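车库里的夹爪

阅读时间：约6分钟

塔雷克·法拉（Tarek Farah）的工作台是一扇拆下来的旧门，架在两只工具柜上。台面左边是一台3D打印机，右边是两块显示器，中间留给那条六轴机械臂。臂是他和邻居苏特里斯诺·拉图赫鲁（Sutrisno Latuheru）从去年六月开始做的，用的是二手舵机、铝方管和一块从旧设备上拆下来的电源。两人给它起名叫Dralari，铭牌是打印的，贴在底座上，字母R少了一笔，一直没有重打。

他们要它做的事很简单：在后院的草坪上捡东西。塔雷克家有两个孩子，草地上常年散落着球、玩具零件和浇花用的接头。每次割草之前都得先弯腰捡一遍，漏掉一件，刀片就要受罪。苏特里斯诺退休前修过多年纺织机，他觉得这件事可以交给机器。

真正动手之后，最费时间的部分是夹爪。臂的运动有现成的开源代码可用，改一改参数就能跑。夹爪则没有一种形状能对付所有东西。第一版是两块平行的铝板，夹得住木块，夹不住球。第二版贴了硅胶，草屑粘上去以后就打滑。第三版开始用打印件，手指做成楔形，中间开一道长槽，为的是减重，也让手指受力时能稍微弯一点。

苏特里斯诺不赞成开槽。他认为受力的零件能不开孔就不开孔，塔雷克则坚持要试。两人各打了一副，挂在弹簧秤上拉。实心的那副没有断，开槽的那副也没有断，于是用了轻的那副。

夹爪改到第六版，打印耗材已经花掉了700元，塔雷克的妻子提出，能不能先想好再打。这句话让他们转向了仿真。

仿真环境装在塔雷克那台旧台式机上，软件叫Clokeo，是一个小型的开源项目，文档不全，安装花了两个晚上。地面贴了一张草地的纹理，物体用几种基本形状拼出来，圆柱、球、三角片，想到什么放什么。视角跟着手腕走，看出去总有两根手指在画面下方。
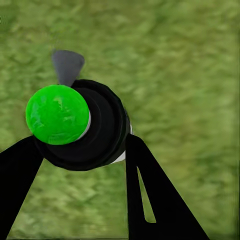
仿真画面：两根黑色手指之间的拼合物体，由黑色圆柱、绿色球体和灰色鳍状片组成，背景为草地纹理。

拼合物体的主意出自苏特里斯诺。他的理由是，孩子的玩具很少有规整的，光用方块和球去练，到了院子里还是不会抓。一个物体上既有曲面又有薄片，手指从哪边进去、在哪里合拢，结果差别很大。他在本子上画了几十种组合，由塔雷克照着建模。名字也是随手起的，有一个叫“鱼”，有一个叫“水壶”，还有一个两人都记不清为什么叫“舅舅”。

每个物体在仿真里抓40次，起始角度随机，结果记进表格。判定标准定得很死：提起来，保持10秒，不掉就算成功。刚开始的一批物体里，成绩最差的一个只成功了三次。问题出在接近的方向上，程序总是从正上方下去，遇到倾斜的圆柱，一根手指先碰到，物体就被推着滚走。

解决办法是让手腕先转到与圆柱的轴线垂直，再分两段下降，第二段放慢。塔雷克写这一段代码用了一个周末，调参数又用了三个星期。同一个物体再跑一轮，40次里成功了31次。他把前后两张表都打印出来，用磁铁吸在工具柜的门上。

软件方面帮过忙的还有伊尔泽·塞普（Ilze Sepp）。她住在另一个城市，是在Clokeo的讨论区里认识的，白天做仓储系统的测试。她看过塔雷克上传的日志，指出他把摩擦系数设得太高。“你的草地像砂纸，”她写道，“真的草会让东西转。”塔雷克把数值降下来，成功率立刻跌了一截，他为此郁闷了几天，然后承认她说得对。

从屏幕搬到院子里，又是另一回事。草有高有低，地面不平，底座下面要垫胶合板。中午阳光直射，摄像头过曝，绿色的玩具和草混在一起，识别程序常常视而不见。他们试过给镜头加一片偏振片，有一点用。后来干脆改在傍晚运行。

舵机也出过毛病。第四关节用的是拆机件，齿轮有一颗齿磨秃了，转到某个角度会空一下。仿真里没有这颗坏齿，所以程序不知道手腕会突然往下沉。苏特里斯诺听声音就听出来了，他把关节拆开，换了一个从别的舵机上取下来的齿轮，涂了脂，装回去。这个活他干了40分钟，塔雷克之前为同一个现象查了五天代码。

2025年9月，两人在后院做了一次比较完整的测试。草坪上撒了43件东西，有球、积木、水管接头、一只塑料恐龙。机械臂装在一辆手推的小车上，由人推到位，再由它自己抓。整个过程用了一个下午，捡起来的超过一半，剩下的多数是太扁的，比如瓶盖和拼图片。手指的尖端太厚，插不到下面去。

所以第七版夹爪的指尖会更薄。苏特里斯诺想用弹簧钢片，塔雷克想继续打印，换一种韧性好一些的材料。这次他们打算先在仿真里把两种都跑一遍，再决定买什么。

小车也要改。现在靠人推，说到底还是要人在草地上走一圈，塔雷克的妻子已经指出过这一点。他手里有两只轮毂电机，缺一块合适的驱动板。苏特里斯诺认为轮子太窄，下过雨会陷进土里，主张用履带。两人眼下还没有谈拢，电机放在工作台下面的纸箱里。

至于成本，塔雷克没有算过总账。他说要是算的话，雇人捡玩具大概更便宜。每周三和周六晚上，车库的灯还是会亮到很晚。

本网站使用Cookie以改善您的浏览体验。继续浏览即表示您同意我们的Cookie政策。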